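Nosano floral bed cloth in red, the larger size: a review after one summer and most of a winter

I bought this cloth in July from Thái, the household shop in Drivcombe, next to the key cutter's. It is sold as a "bed cloth", which seems to mean something between a throw and a sheet. You put it over the bed in the daytime and sit on it, sort things out on it, fold washing on it, and take it off at night. The red is item 3433 in the Nosano range. There is a blue and a green as well, and I haven't tried either.

We keep ours on the big bed in the back room, over a beige bedspread. The flowers are white and yellow on a bright red ground. 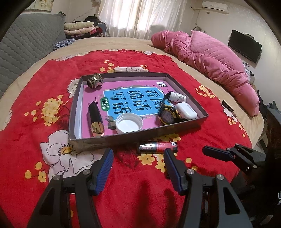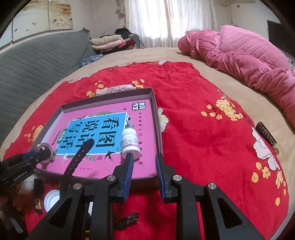 I wanted it to protect the bedspread. The bed in that room is the largest flat surface in the house, and everything gets put down on it: bags, books, the contents of drawers, boxes on their way to somewhere else. A pale bedspread shows every mark, and ours is too bulky for our washing machine, so each mark meant a trip to the launderette. I wanted something I could pull off and wash at home.

Size

Check this before ordering. The larger size does not cover a large bed from side to side and top to bottom. On ours it covers the part people use and leaves a good deal of the bedspread on show. That suits me, but if you are expecting a full bedspread you will be disappointed. The shop's shelf card says "fits double and king", and I would call that generous. It fits on them. It doesn't fit them.

Nosano makes a smaller one too, meant for a single bed or a settee. I had a look at it in the shop and decided it would slide about too much. I may be wrong, as my sister-in-law has one on a window seat and it stays put.

Weight and feel

The label gives the weight as 700 grams and I have no reason to doubt it. You can lift it off the bed with one hand. It has a slightly stiff finish when new that goes after the first couple of washes. After that it is pleasant enough to sit on, though I wouldn't choose it to sleep under. I did use it over my legs a few times in the autumn and it kept a draught off, no more than that.

It isn't padded and it doesn't pretend to be. If you put something heavy with a sharp corner on it, the bedspread underneath still gets a dent.

Creasing

It creases, and this is my main complaint. Smooth it out in the morning and by the time somebody has sat down and got up again there are wrinkles, mostly towards one end. Over a smooth sheet it wanders. Over a plush bedspread it grips better but rucks up more, and you have to lift it and lay it down again to get it flat. Tugging at one corner only moves the wrinkle along.

I have tried ironing it and it does come up well, but it lasts one afternoon. I have stopped bothering. The pattern is busy enough that you don't notice the creases much from the doorway.

Washing

The care label says a cool wash, with similar colours the first time. Take that seriously. I washed it by itself and the water in the drum was pink. The second wash was paler and by the third there was nothing to see. I then put it in with dark towels and they came out all right. I would still keep it away from anything white for the first month.

I didn't test the colour against the bedspread before I laid it down, and I should have. Nothing has transferred so far. If you have small children who spill drinks, or a dog that comes in from the rain, rub a damp white cloth on a corner and see what comes off before you put it over anything pale.

It dries quickly on the line. Indoors on the airer it takes up both sides, folded over, and is dry by the next morning. I haven't tumble dried it.

So far it has shed an ink blot, most of a cup of tea and some hand cream. A spot of candle wax took two goes and you can still find it if you know where to look, in one of the yellow flowers.

Colour

It is very red. On the shop's website it looks softer, and when I unpacked it I nearly took it back. In strong sun it makes the whole end of the room look warm. In the evening with the lamp on it is fine. I have got used to it, and small things that have been put down on it are easy to find again, particularly anything white. A cloth in a darker colour would hide them.

There has been a bit of fading along the strip that gets the midday light. You can only tell by turning a corner over and comparing. I now swap it end for end when I wash it.

Seams

The hems are turned and stitched once. One of the 4 corners had a loose thread when it arrived, and I cut it and put a few stitches in by hand. It has held. The other three are as they were. For the price I would have liked a double row, and the Hevirska one I had before this did have that.

Compared with the Hevirska

I had the Hevirska cloth for several years before it wore through in the middle. It was heavier, it lay flatter, and the hems were better. It also took two days to dry and bobbled badly, and the pattern was a brown check that I never liked. They have put the price up since and Thái no longer stocks it. If you see one reduced and can live with the check, it is the better made of the two. For weekly washing I prefer the Nosano.

Other people's opinions

The website had 537 reviews when I ordered, and the low ones were nearly all about the size or the dye. I agree with both of those. A few people said theirs smelt of the factory. Mine did as well for a day or so, and a morning on the line got rid of it.

Would I buy it again

Yes, in the same size. I would wash it three times before using it and go over the corners with a needle first. I'd also like to see the green in daylight before deciding on the colour. Thái will open the packet for you at the counter if you ask, and they exchange unwashed ones if you bring the receipt and the cardboard band it comes wrapped in. I had already put the band in the recycling.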